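Fanelstead Combat Sports Club
Pre-event safety checklist: cage, warm-up area and medical point
Venue: Drullenach Hall
Inspection date: 28 November 2025
Status: passed with actions

1. Cage floor
Canvas tension: OK
Padding under canvas, all joins: OK
Old tape removed from centre: OK
Comment: One join near the red corner had lifted at the February show. It has been relaid and held flat when walked on with full weight. Check again after the last amateur bout.

2. Fence and posts
Post padding laced top and bottom: OK
Fence coating, no bare wire: ACTION
Gate latches, both gates: OK
Comment: Bare wire end at knee height, blue corner side. Tape it tonight and replace the panel before the next event. The Billholm crew has a spare.

3. Steps and walkway
Steps fixed to platform: OK
Non-slip strip on each tread: OK
Walkway clear of cables: ACTION
Comment: Lighting cable crosses the walkway at the foot of the steps. Move it behind the barrier or put a cable ramp over it.
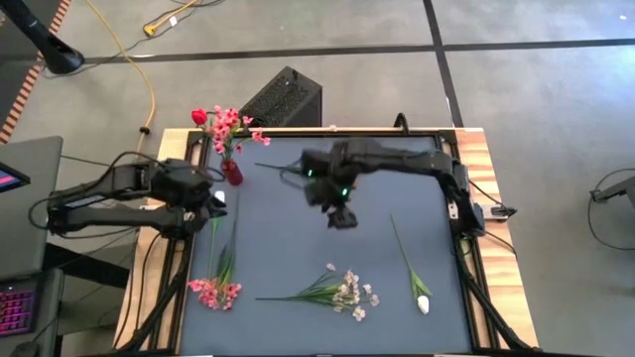
4. Medical point
Stretcher route to ambulance door: OK
Oxygen and suction checked by medical provider: OK
Table for cuts and hand checks: ACTION
Comment: The doctor needs a table that wipes clean from end to end, and the one offered by the hall has a cloth on it. Ask for a bare top. A smooth mat in the middle is fine, like the slate-blue one with wood on either side of it, provided the edges lie flat and fluid can't run underneath. Flowers, a white tulip included, are to be off the surface before the first fighter is seen. Gloves and gauze go on a separate trolley.

5. Warm-up rooms
Mats butted together, no gaps: OK
Pad and glove storage off the floor: OK
Temperature: OK
Comment: Red corner room is the smaller of the two. No more than 4 fighters warming up at once, with the rest waiting in the corridor seats.

6. Spectator area
Capacity posted at both doors: 600
Floor seats linked in rows: 200, OK
Barrier distance from cage: OK
Exit signs lit: ACTION
Comment: Sign over the side exit is out. Hall to change the lamp before doors open. If it isn't lit, that block stays closed.

7. Gloves and wraps
Glove sets received from Jakab: 39
Stitching and thumb seams: OK
Comment: One set has a loose thread at the wrist strap and has been put aside. Wraps to be signed by the inspector before gloves go on. 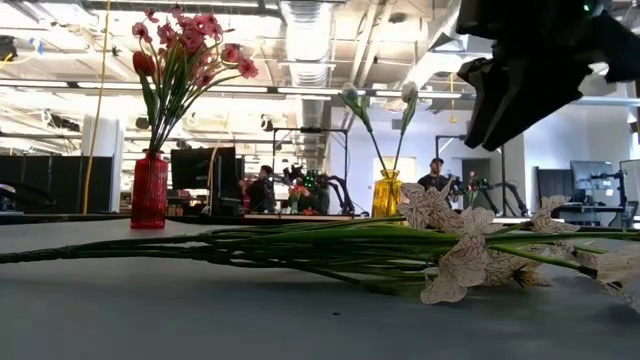

The Billholm crew replied that the spare panel is the older type and needs different clips, so the taped end may have to stay for longer than one show. They also asked for the gate latches to be tried with the cage fully tensioned, as the blue corner gate stuck on them last time.

Reply noted. Latches were tried before final tensioning, so item 2 will be repeated when the cage is tight. Clips to be ordered with the panel.

Still open before doors:
Tape on bare wire, item 2
Latch retest, item 2
Walkway cable, item 3
Bare table for medical point, item 4
Side exit sign, item 6

Copy to the hall office and the medical provider. Keep the signed sheet at the cage-side desk until the last bout is over.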